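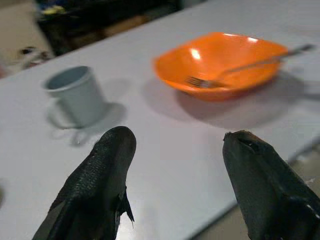 Pale blue-gray cup on the white tabletop

Ticket 441
Product: Barnora tabletop, white
Subject: Cup sliding and leaving gray marks
Opened: July 6, 2026
Status: Solved

Original message

Hi Ornetti support! First off, I love this table. It replaced an old Skudier that had gone yellow, and the whole room feels brighter (I keep walking in just to look at it). I do have two small problems, and I'm hoping they're easy ones.

1. The small cup slides when I set it down with any speed. My plates stay put, so I don't think the table is tilted.
2. There are faint gray lines on the surface, mostly on the side where the cup normally sits. A damp cloth does nothing to them.

The table has been in daily use since March. I wipe it every evening with Bailly kitchen spray and a cotton cloth. The cup is the plain straight-sided kind.

Reply from support

Thank you, and we're so glad the table is working out! A few things to check before we talk about a replacement top:

Put a level on the table in both directions.
Run a finger around the bottom of the cup and feel for a rough ring.
Wash one patch with warm water and a drop of dish soap, rinse it, dry it, then try the cup there.
On one gray line, try a paste of baking soda and water with a soft cloth. Light pressure, small circles, 3 minutes at most. Please don't use a scouring pad on this finish.

Customer update

OK, this was fun. Results in order:

Level: dead flat both ways.
Cup: yes! There's a rough ring underneath, and one spot feels like fine sandpaper. I had never once turned it over to look.
Soap patch: huge difference. The cup sits still there and skates everywhere else, so the spray must be leaving a film. I went back and read the bottle and it does say to rinse on smooth surfaces. Oops.
Paste: the first line came off completely. The second took two rounds. I can still find a trace of a third one if I get my head down low and look across the table, but from a chair I can't see it.

I've now washed the whole top with soap and water and it feels like the day it arrived.

Reply from support

Great news on all of it! The gray lines were most likely rubbed off the cup and onto the table, so they should stop if you smooth that ring with very fine wet sandpaper, or use a coaster. The leftover trace can have another round of paste next week. If it's a scratch you'll feel it with a fingernail, so write back under the same ticket number and we'll look at it again.

Customer update

No scratch, my nail glides right over it! Cup is sanded and back on the table. Please go ahead and close this one.

Closed by customer request. Related: ticket 193, marks under serving bowls.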